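Home Talks Notes Archive Contact

Clearances, Loads and Wear in Domestic Storage Furniture: Speaker Notes
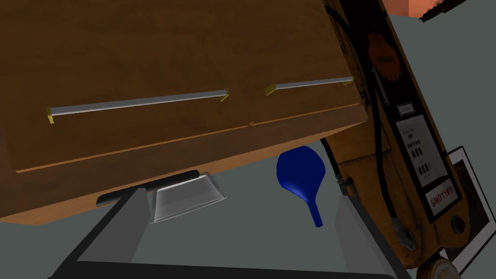

Walid Tannous

Slide 1. Opening

Thank the session chair. State the scope at once: drawers and drawer hardware in kitchens and bedrooms. Hinged doors are covered by Kathleen Lynch in the next slot and I will not take questions on them.

The talk runs through four topics. Wood movement, runners, handles, and the test method we used at Clurnden. The test method is the longest part. If time is short, drop slide 5.

Slide 2. Why drawers stick

Wood takes up moisture from the air and gives it back. It swells and shrinks across the grain, and hardly at all along it. A solid drawer front that fits well in April can bind by late summer in an unheated house.

Two facts to stress here. First, the side clearance matters less than people think when metal runners are fitted, as the runner sets the gap. Second, the height of the front is where movement shows up, and it is the dimension most makers leave too tight.

Explain the term "closed gap": the gap left between the front and its neighbor at the highest humidity expected in service. Makers usually quote the open gap, measured in a dry workshop. The two numbers are not comparable and should not be put in the same table. Three of the supplier sheets I collected do exactly that.

Slide 3. Runners

Three families: wood on wood, roller, and ball bearing. Keep this to two minutes.

Wood on wood. Cheap, quiet, easy to repair. Wear is concentrated at the front of the lower rail, under the point where the loaded drawer tips when it is pulled out. Waxing delays the wear but does not move it. Replacement strips should be a harder species than the drawer side.

Roller. Tolerates poor fitting. The common failure is a flat spot on the roller after a long period under load in the closed position. Users report it as a bump at the start of travel.

Ball bearing. Lowest friction of the three, least tolerant of a cabinet that is out of square. Both runners have to be parallel to each other and level. If the carcass is racked, the bearings on one side carry most of the load and the retainer deforms.

Pause here. Someone will ask about soft-close units. The answer is that the damper adds force at the end of travel and does nothing for the failures listed above.

Slide 4. Handles and where they go

A handle mounted on the center line pulls straight. A handle mounted off center applies a turning force, and the drawer tries to rotate in its opening. On a narrow, deep drawer the effect is small. On a wide, shallow drawer it produces racking, and the user feels it as a catch on one side.

A bar handle fixed at both ends spreads the pull between two points, but the user still grips it wherever the hand lands. On wide fronts people tend to pull from the end nearer to where they are standing. Fitting two bars on one front does not cure this, as most people open the drawer with one hand and use one bar.

Fixings: a machine screw through the front from the inside is the normal arrangement. Wood screws driven from the face are acceptable on light fronts only. Thread lock is worth using where the handle also carries a towel — a load the handle was never sized for.

Slide 5. Joints at the front corner (optional)

Half-blind dovetails resist the pull on the front mechanically. Dowels depend on the glue. Screws through an applied front depend on the material they bite into, and in particleboard the hole enlarges with use. Show the section drawing if it is in the deck. Kevin Coughlan has the larger version and can send it on request.

Slide 6. Test method

Purpose: to compare the three runner families under the same load and the same number of cycles.

The rig at Clurnden pulls a drawer open to its full travel, holds it, and returns it. Load is a set of sandbags spread evenly on the drawer bottom. Force is read at the handle by a load cell. Room humidity is logged but was not controlled in the first series.

We ran 50 drawers in total. Each completed 4000 cycles, with opening force recorded at the start and then every 200 cycles. The drawers came from Rafferty and Osell and were supplied unassembled. Ita Mac Mathúna assembled all of them so that assembly would not vary between operators.

A point on procedure: the load was removed at 800 cycles so the runners could be inspected, then put back. I would not do this again. Reading the force trace across the break is awkward, and the wood runners show a step there that may come from the reloading itself.

Slide 7. Results

Say the following and nothing more, as the full tables are in the paper.

Opening force on the wood runners fell at first and then rose. The early fall is the surfaces bedding in. Roller units stayed flat for most of the run and became erratic late. Ball bearing units were the most consistent within a pair and the most variable between pairs, which points to squareness of the carcass as the main influence. Diagonals were measured before testing and the worst carcasses match the highest forces.

Do not rank the two suppliers. The sample was not drawn for that.

Slide 8. Limits

Humidity was uncontrolled. The pull was always straight, so nothing in the data speaks to slide 4. Sandbags do not shift the way cutlery does. Éabha Keogh is building an offset arm for the rig, and the second series will pull from one end of the handle as well as the center.

Slide 9. Practical recommendations

Quote the closed gap. Check diagonals before fitting ball bearing runners and again after. Put replaceable strips on wood runners from the start. On a wide front, use a runner with a synchronizing bar — the extra cost is small next to a return visit.

Questions. If asked about the Ditine runner, it arrived after the first series closed and has not been tested.

Related items
Measuring Carcass Squareness in the Workshop
Kathleen Lynch: Hinge Sag in Tall Doors
Waxes and Dry Lubricants for Wood Runners
Notes on Reading Supplier Load Ratings
The Clurnden Rig: Parts and Drawings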